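Workshop Tips: Teaching a Gripper by Hand

Start with one small object and one box with its lid already open. Flip the lid fully back so it stays out of the way of the fingers.

Clear a wide patch of table in front of the box. Begin each run from there, fingers open, and come in slowly. Up to six runs is enough for one sitting. After that your wrist gets lazy and the runs get sloppy.

Clear plastic throws glare. Turn the box a little before changing the lamp.
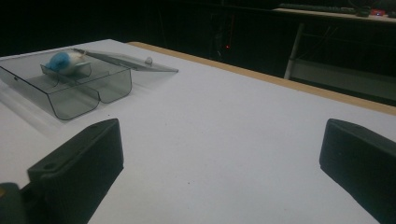 Soft toy in a smoke-gray divided box, lid back.

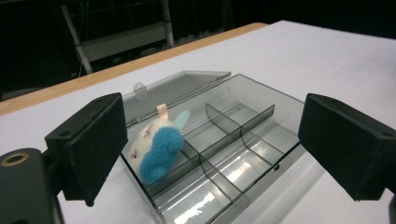 Hoi-yan Yip writes that she gets cleaner runs by pausing for two seconds before closing the fingers, and that she throws out any run where she bumped a divider. She also keeps her free hand off the table.

Wipe the finger pads between sittings. Save your runs under the name of the object, then the run number.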